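搜索 请输入关键词 搜索

栏目：社区动态 > 公共活动 > 技术通报

打印本页 | 用电子邮件发送

Jarar 广场集体拍手演出：声场与动线安排说明

一月的 Jarar 广场集体拍手演出，方案已进入第三稿。本期通报只说明声场、动线和信号三部分的变更，曲目与服装见上期。

参演学生登记人数为1153人，来自城区及周边的中小学。第二稿按矩形方阵排列，前后纵深过大。声音在空气中每秒传播约三百四十米，后排若跟随舞台扬声器拍手，听到的拍点必然晚于前排，传回前排时又叠加一次延迟。上次在 Kudora 体育场试排，看台录音里的第二拍已经散开，听感近似一串碎响。第三稿改为扇形，纵深压缩，两翼展开，圆心设在广场北侧台阶前。

扬声器由单组改为分布式布置。主扩声仍在台阶两侧，另在扇形中部加设延时塔，信号按实测距离逐塔延时。Hendrik Mkhize 负责测量与设定，延时值在开演前按当时气温复核一次。主扩声与延时塔之间不做电平自动跟随，全部手动。低频部分只由主扩声承担，延时塔在下限频率以下切除，减少对广场东侧住户楼的影响。

拍点以视觉信号为准，听觉信号为辅。领拍员站在高台上，双臂动作须完整，拍前有明显预备。每个分区另设一名分区领拍，只看高台，不听扬声器。学生看本区领拍。这一点在各校排练时请反复强调，试排中出错的分区，多数是学生改跟了音乐。

乐曲部分由 Karabo Fourie 改编，全曲速度固定，中段渐慢已删除。渐慢处在小合唱中没有问题，在大范围人群里很难同步，删掉以后全曲略显平直，改编者本人也有保留意见，但第三稿维持不变。独唱由 Khanyisile Khumalo 担任，配头戴话筒，返送用入耳式耳机。独唱结束至全体拍手之间留四小节空拍，由鼓组单独填充，供各分区领拍重新对齐。

动线方面，扇形分为12个分区，分区之间留出通道。进场自外缘向内，离场自内缘向外，两者不交叉。各校在 Engelbrecht 街集合，按分区编号顺序出发，相邻两校间隔由现场调度口头放行。书包、水杯不带入方阵，统一放在集合点，由各校自行看管。轮椅使用者位于各分区靠通道一侧，不单独编区，地面电缆在此处一律走过线槽。

广场南侧路面在演出时段封闭，公交改停 Engelbrecht 街北口。封路自开演前两小时开始，设备车辆须在此之前进场，逾时只能人工搬运。延时塔配重使用水箱，现场注水，接水点在喷泉控制井旁。供电分两路，扩声与照明不共用回路，备用发电机只接扩声。

风速是取消条件之一。延时塔顶部测得持续风速达到每秒15米时，塔体降下，演出改为仅用主扩声，并撤去最外两圈人员；若主扩声吊点也须降下，则当日取消。中雨以上不演。是否取消，由 Marietjie Mabaso 在集合前通知各校联系人，通知以短信为准，社交媒体上的消息不作依据。

录音由 Suqin Ding 负责，采用台阶上方一对主话筒加各区点话筒的方式。点话筒后期逐轨对齐，主话筒不做处理，成品保留广场本身的混响。Skadow 录音棚提供缩混用房。各校如需分轨，可在演出后来信索取，只提供压缩格式，来信请写明校名和分区编号。

下次合练安排在体育馆内，时长大约20分钟，只练进场、空拍对齐和离场三段，不唱全曲。馆内混响时间较长，扬声器关闭，全程只用视觉信号。请各校领队提前核对分区名单，换人须在合练前报出，合练后不再调整站位。
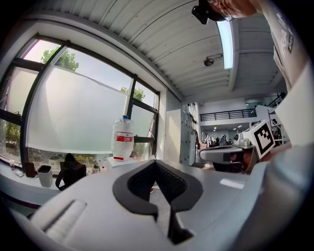 合练名单的格式沿用第二稿，只增加“分区领拍”一栏，每区填一人，另填一名替补。替补须与领拍一同参加合练，站在领拍身后，开演时若未启用，则归入本区末排。领拍手套为白色，由各校在集合点领取，散场后交回。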